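Household Tasks: Where the Recordings Stand

Coltudance newsletter, December

The bathroom set is now the largest part of the Skosia collection. At the end of last month it held 1579 recordings that passed review, most of them under a minute long. Kitchen and laundry are still behind and will get more time after the new year.

For readers who joined recently: Skosia is our library of household jobs done by people holding a gripper in each hand. The person does the job with the grippers only, and the movements are saved along with the video. The team at Tivar then uses the recordings to train a model that has to produce the same kind of movement on its own. The better the examples, the less the model has to guess.

We picked toilets early because they come up in nearly every request we get from cleaning companies. Lifting a lid sounds easy. For a person it is. With two stiff jaws on each side it takes some planning, because the lid and the seat lie close together and it is easy to catch both when you only wanted one. Our operators have settled on a few ways of doing it, and we ask them to use all of them. A model that has seen only one approach tends to fail when the toilet is a few inches from where it expects it to be.

The job is split into short parts: lid up, seat up, seat down, lid down, and the wiping and brushing steps, which are recorded separately. Each part starts and ends with the hands held clear of the bowl. That makes the recordings easier to cut, and it lets Tivar join parts in a different order later on.

An operator does 20 recordings and then takes a break. We tried longer runs in the spring and the quality dropped. People start to hurry, the movements get smaller, and the grippers end up knocking against the rim. Slow is fine. A pause in the middle is fine too, as long as the hands stay in view. A recording where one of the marker cubes disappears behind an arm is usually thrown out. 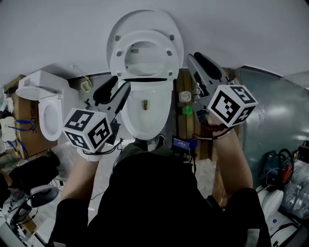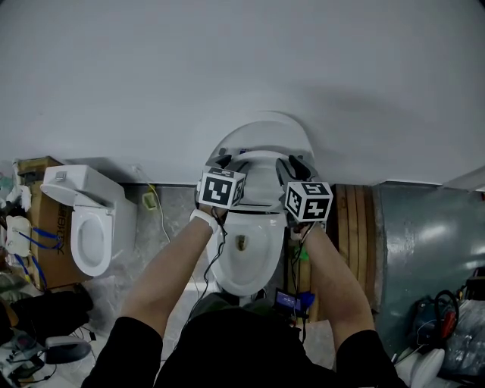

A gripper in each hand, with the seat and lid up.

Review has been the slow step this fall. Every recording is watched by 2 people, and if they disagree it goes into a separate folder for a third look. At one point that folder had a wait of 48 hours, which meant operators were repeating a mistake for two days before anyone told them. We have changed the order of work so that the first few recordings of each session are checked the same morning. It has helped a good deal.

We have also changed how we treat failed attempts. Until recently, a dropped lid or a missed grasp was deleted. Now we keep it if the operator recovers and finishes the part, and we label it as a recovery. Alarcón, our partner for the labeling work, has added a field for this. Please fill it in – a blank field sends the recording back to the start of the line.

The next round will add different seat shapes and lids that close slowly. Slow-closing lids are a problem for the timing, and we do not yet have a rule for when that part should end. For now, keep recording until the lid has stopped moving. Sites that would like to take part in the January sessions should send in their room sizes and the hours when the space is free.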